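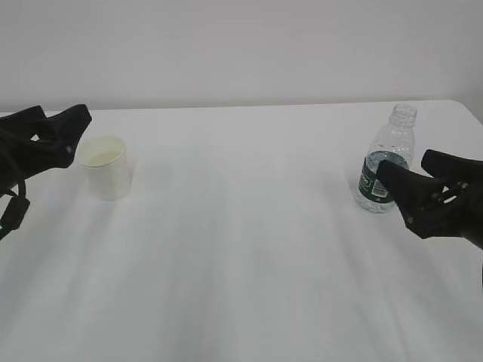
According to several longtime users, the hardest part of Palum's simplified mode was finding the switch that turned it on. Remarks of that kind appeared under the first release notes and shaped much of what followed.

7 min read · 11 comments · 2 shares

Simplified mode, also called easy mode or senior mode, is an alternate layout in a mobile app or phone system that shows fewer functions in larger type. It is meant mainly for people who find the standard layout hard to read or follow, including older adults, people with low vision, and first-time smartphone owners. In most apps it is an option in the settings menu. In a few it is offered during setup.

Background

Early versions were sold as separate phones with large keys and a small screen. As banking, transit tickets and clinic bookings moved to apps, a separate phone was no longer enough, and developers began adding a second layout to their ordinary products. The payment app Palum added one after its branch partners reported long lines of customers asking for help with transfers. The ride service Boiko followed in September of the next year with a single-button screen for calling a car to a saved address.

Common features

Text is larger and set in a heavier weight. Icons carry written labels. Advertising banners and pop-up offers are removed or limited, and the home screen is cut down to a short list of tasks. Palum's version shows 7 tasks where the standard layout shows several pages of them. Boiko's shows two: call a car and call a person.

Many versions also include a direct line to a human agent, reading aloud of on-screen text, and a confirmation step before money is sent. Palum lets the account holder name a relative who is notified of any payment above 300 in the local currency. The relative can't block the payment.

Differences from accessibility settings

Accessibility settings belong to the operating system and change how all apps are displayed. Simplified mode belongs to one app and changes what that app offers. The two can conflict. In the first Boiko release, turning on the largest system font pushed the call button off the screen, and the layout was later made to scroll.

Criticism

Reviewers have pointed out that the switch is often several menus deep. Some simplified modes leave out functions their users need, such as downloading a receipt or changing a password, so the user has to return to the standard layout. Others change only the home screen, and the next page opens in small type.

The name is also disputed. Pedik, a messaging app, dropped the label "senior mode" in favor of "large view" after users under 60 said they wanted the layout but not the name.

See also: Digital literacy, Screen reader, Mundetti (phone series)

Comments (showing 3 of 11)

marlow_k: The Mundetti phones had the layout on by default for the first two models. Should be in the Background section.

tin roof: My mother uses large view on Pedik and it's fine until someone sends her a group invite. Then it jumps back to the normal screen and she calls me.

gardenpath: Does the Palum notice go out for bill payments too, or only transfers? The article doesn't say.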